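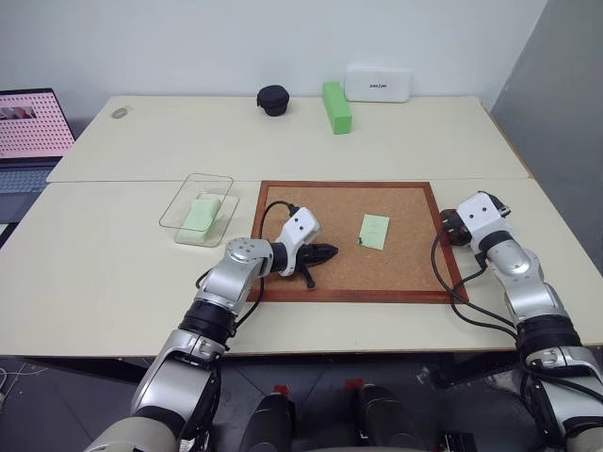 Filed under: Workshop notebook / Sharpening

Last updated: April

April, morning

Started on the Takmont stones. The old 1000 is dished badly enough that you can see light under a straight edge laid the long way, so flattening came first. Used wet-and-dry on the glass plate with a pencil grid on the stone, and kept going until the grid was gone, then drew it again and went over it a second time. The corners took longest. It has lost a fair bit of thickness over the summer and I would like people to flatten it when they finish a knife and not leave it for whoever comes next.

The 3000 was in better shape. Slight hollow toward one end, which matches how most of us use it, pulling back and stopping short. I have marked that end with a dot of paint on the side so it can be turned around each session.

Rinsed both and stood them on edge to dry. Please don't put them back in the plastic tub wet. The last 3000 got a crack through it after the cold snap and I think that was why.

Knives

The first lot was the Piveck paring knives. Soft stainless, takes an edge easily and gives it up just as easily. I have been putting 14 degrees a side on these because that was written on the card, but on the first one I did today the edge was rolling after a handful of passes through cardboard. Looked at it under the loupe and there was a bright line all along the belly.

Reground the next one a bit steeper by eye and it held up noticeably better on the same cardboard. Did not measure the second angle, which I should have. The wedge block for checking was not on its hook. If you have it, bring it back.

For now I am leaving the card as it is and writing "try steeper on Piveck" underneath. I don't want to change the number on the strength of one knife that was done freehand.

The burr on this steel is a nuisance. It flops from one side to the other and you think it has gone when it hasn't. What worked best:

- finish on the 3000 with very light strokes, edge leading, swapping sides every stroke
- draw the edge once through the end grain of a softwood offcut
- back to the stone for a few more light strokes
- leather last, bare, no compound

With compound on the leather I got a smoother feeling edge but it slid on tomato skin. Bare leather left more bite. Khrystyna-Mariia Kravets had the same result on her own knives at home and she uses a different stone, so I'm inclined to trust it.

Plane iron

The Hordiienko iron came back from the community shed with a chip near one corner. Not a deep one, but past what the stones will take out in any sensible time. Went to the hand-cranked grinder. Squared the edge first at ninety degrees until the chip was gone, which leaves a flat you can see as a bright strip, then ground the bevel back up to it. Dipped it in water whenever my fingertip on the back started to feel warm. No colour in the steel at any stage.

I stopped with a hair of the flat still showing and did the rest on the 1000. The back was the slow part. There is a low spot just behind the edge on the left side and I could not get it to polish out. Tried the ruler under the back, on the 3000 only, and that brought a narrow band up to a clean shine right across. Good enough to use. I know some of you don't like the ruler method. The alternative was another hour on the back and I wasn't going to spend it.

Test cuts on a bit of hoop pine: clean shaving, full width, no tracks. On the jarrah it chattered until I moved the cap iron closer and nipped up the lever cap screw. That is a set-up problem and has nothing to do with the edge.

Honing fluid

We are trying the Stedex fluid on the diamond plates in place of water with a squirt of dish soap. After today I can't say it cuts any faster. The plate rinses cleaner, with less of the grey film left in the pattern. It has a smell, a bit like floor cleaner, and it dries sticky if it gets on handles. Wipe handles down afterward.

Two things I haven't checked:

Whether it stops rust. The label says it does. I have left one old carbon steel blade wiped with the fluid and one wiped with soapy water, both on the rag by the sink. Do not tidy them up. I will look at them in 4 days.

Whether it does anything to the glue on the cheap plates. The thin one was already lifting at a corner before we opened the bottle, so that one can't be used as evidence either way.

Afternoon

Did the kitchen scissors. Took the pivot screw out, worked the outside bevel only on the 1000, left the inside faces alone apart from a single wipe to take off the burr. Put a drop of oil in the pivot. They were cutting at the tips again once the screw was snugged up, so I suspect half the complaint was the loose screw. Check that first next time before anyone reaches for a stone.

The bread knife I did not touch. The scallops need a tapered rod and ours is too fat for them. It goes back with a note.

Leather strop is getting glazed. Scuffed it with coarse paper and it picked up again, but there is a nick in the middle where someone has pushed an edge forward into it. Pull, don't push. I can turn the leather over if it gets worse, the rough side is still good.

To get or find:

wedge block (see above)
wet-and-dry for flattening, coarse, down to the last 2 sheets
softwood offcuts, any species, end grain must be clean
tapered rod, thin
new felt pen for marking bevels, the blue one is dry

Next session: one Piveck knife at the card angle and one steeper, both measured this time, both off the same stone with the same number of passes on cardboard. Use the brown cardboard from the flat boxes and not the waxed stuff, it gums the edge and you can't see what you have.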